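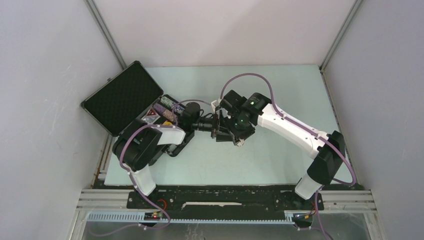 Chip drive for Karaki game night passes its goal

24 November 2023

Print this story | E-mail this story

KARAKI - A collection of secondhand poker chips for the winter game night at Mokton Hall has brought in more than 2,000 chips, twice the 1,000 that organizers asked for in October.

The chips came from homes in Karaki and nearby Jurkard. Some arrived in carrying cases, others in coffee cans and freezer bags. The Mokitz game store on Depot Street took in donations at its front counter and will keep accepting them through Wednesday.

Sorting is under way. Chips are put into groups by color first and then by rim pattern, so that each table can play with a matching set. So far 807 have been matched and stacked. Another 153 were set aside with cracks or deep chips in the rim and will go to the grade school in Jurkard for counting lessons.
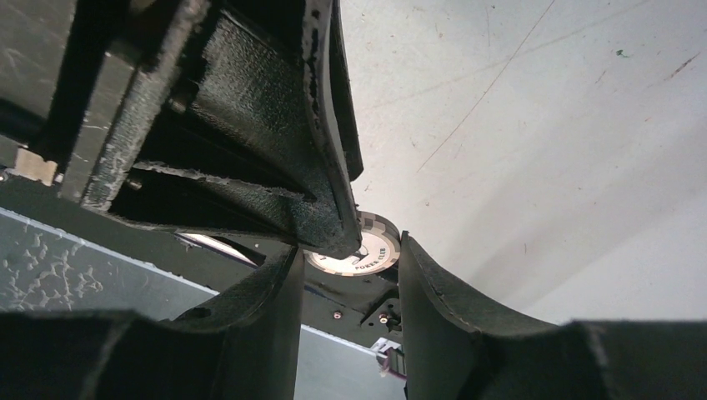 A poker chip with a white center and a rim of light and dark segments.

No money will be played for at the game night. Players get the same number of chips at the door, and the highest stack at each table wins a gift card from Mokitz. Doors open at 6 p.m. and play starts at 6:30. Checkers and dominoes will be set out in the side room for children.

Empty chip cases are still needed, with or without the foam. They can be left at the hall during office hours.

Print this story | E-mail this story

Comments (3)

jurkard_mom: Are they taking playing cards too? We have a drawer full.

Depot St. Regular: I asked at the store and they said yes to cards if the deck is complete.

twopair: Last year our table ran out of the white ones by 8. Glad to see this. Is parking behind the hall open again?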